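So, 28. September - Greifversuche Zonska, Obst in Schale

Policy neu trainiert, 300 Demos, 4000 Schritte. Tiefenbild jetzt ohne Glättung, sonst verschmelzen die Früchte in der Segmentierung. Erfolgsquote beim Einzelgriff 82 %. Fehler fast nur bei Orangen, die über den Schalenrand hängen - Finger setzt zu flach an. 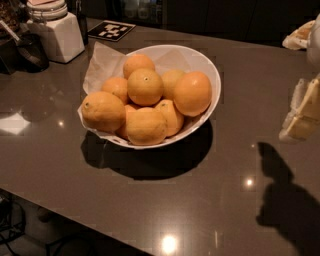
Azlan Sumampouw meint, die Reflexe auf der Platte störten die Tiefe mehr als der Rand. Morgen 5 Läufe mit matter Unterlage.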